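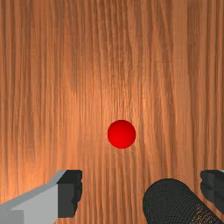
Wood grain in warm orange-brown.

2025-10-12
By staff writer

Skusley has a wood library, and it is a joy to spend an afternoon in. The new lending collection opened this month in the former seed store on Modise Street, with 382 sample boards that anyone with a library card can take home for two weeks.

The idea is a simple one. Most people choose wood for a shelf or a kitchen counter from a chip the size of a matchbox, under store lighting, and then live with the result for decades. Here you borrow a proper board, lean it against your own wall, look at it in the morning and again with the lamps on, and bring it back. Maple, cherry, ash, walnut, elm, larch, black locust, several kinds of oak (go and see how different they are!) and a whole rack of fruitwoods from local orchards are all on the shelves.

Every board comes in two halves, one oiled and one left bare, and the label on the back tells you where the tree grew and when it was sawn. A good many came from yard trees brought down by the storms in August. The Wernimeo sawmill milled those at no charge and dried them in its own kiln, and it has promised more over the winter.

The old store is a pleasure too. The seed drawers have been kept and now hold veneers, hinges and offcuts, and the long counter has been turned into a workbench where visitors can try out a hand plane. On opening day the line for the plane went out the door, and the shavings went home in children's pockets.

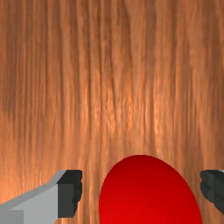 Money for the project came from a $2000 town arts grant and a sale of donated tools, which brought in a good deal more than expected. The rest was labor. Members of the Otik woodworking club sanded and labeled boards through most of the summer, and they will be on hand during opening hours to answer questions about finishes, glue, warping and what to do with the stump in your backyard.

Some 40 people have already signed up for the beginner classes, which start with a cutting board and move on to a small stool. The first two sessions are full, but a third has been added and still has places. Tools are provided. Children over ten are welcome with an adult.

The boards have been going out quickly, with black locust and pear the early favorites. If the one you want is on loan, put your name on the list at the desk and you will get a call when it comes back. The club is also looking for more local species, especially mulberry and persimmon, so anyone with a fallen branch thick enough to saw is invited to drop by.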